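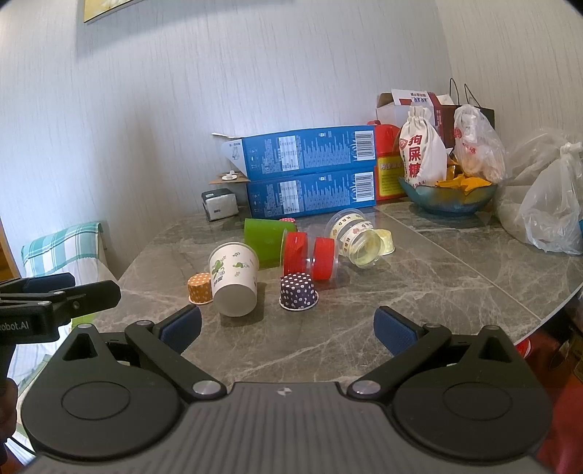
Anthorpe is looking for people to try out our hand-held gripper kit at home, and we'd love to hear from you if you have a table, a bit of patience and a few free evenings in March. The kit comes with two grippers, one for each hand, and you use them to pick up and set down everyday things. Paper baking cups with polka dots are fine, so is a glass jar lying on its side, and you needn't clear away the tissue box or the shopping first (we'd much prefer you didn't!). The textured blue pads on the fingers are the part we most want your opinion on.

You'll keep the kit for 7 days and fill in a short diary, and Isla Lowther will ring you at the end for a good long chat about what felt comfortable and what made your wrist grumble. We have 33 places. You must be 18 or over, and no experience is needed. Participants receive a $543 honorarium, paid once the kit is back with us.

To apply, send a few lines about yourself and your household to Wiroj Chaimongkol at our Oritz office. Left-handers especially welcome.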